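17 April 2023
Kerstin Brandes
3 min read

Good morning at the white table! I finally gave the play kitchen things a proper going-over, and I'm writing it up while it's fresh so whoever does the next round doesn't have to start from nothing.

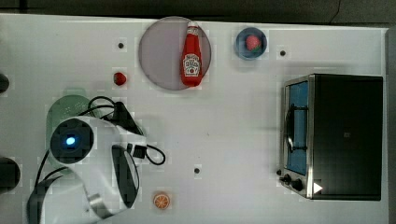
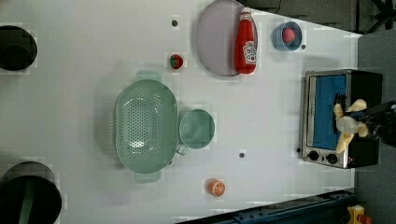

Play food and tableware

The big round plate is still my favorite thing in the whole set. It has that pale grayish lavender color that makes everything you put on it look good, and the ketchup bottle lying across it is the best proof I have. Red on lavender, wonderful. The bottle hangs past the plate a little whichever way I lay it down, so if we ever want it fully inside the rim we need a bigger plate (I don't want a bigger plate).

Strawberries: very happy with these. The little green tops do all the work. You know what it is from across the room, even at that size.

Orange slice: flat as a coin, bright rind, pale lines running out from the middle. I'd like more sliced fruit like this. Lemon? Kiwi? Asked Garkia for a price and they want an order of 116 pieces minimum, which is silly for us. Will try Clunier instead.

The green colander is the big one and I had forgotten how nice it is. Soft mint, a handle tab at each end, and real holes through the bottom, lots of them, so the white of the table shows through. The round cup with the small handle is the same green and they look great next to each other. I want to keep those two as a pair from now on. Please put them back on the same shelf!

Blue things are harder to place. They're small, and they get lost beside the colander, but one piece of fruit inside and suddenly you see them. Try that before deciding they're dull.

Labels: the Gemum list still has the colander down as "bowl, green" under 2383. Changed it to "colander, mint." The green cup had no entry at all, so it's in now, right after it. Tray 8 is for fruit only, and I mean it this time, there was a spoon in there in January and it took me ages to find.

To do: write to Clunier about slices. Ask Từ whether the lavender plate comes in a smaller size, it would be lovely to have one for the fruit. Wipe the table before the next layout, white shows every mark. Find the lid for tray 8.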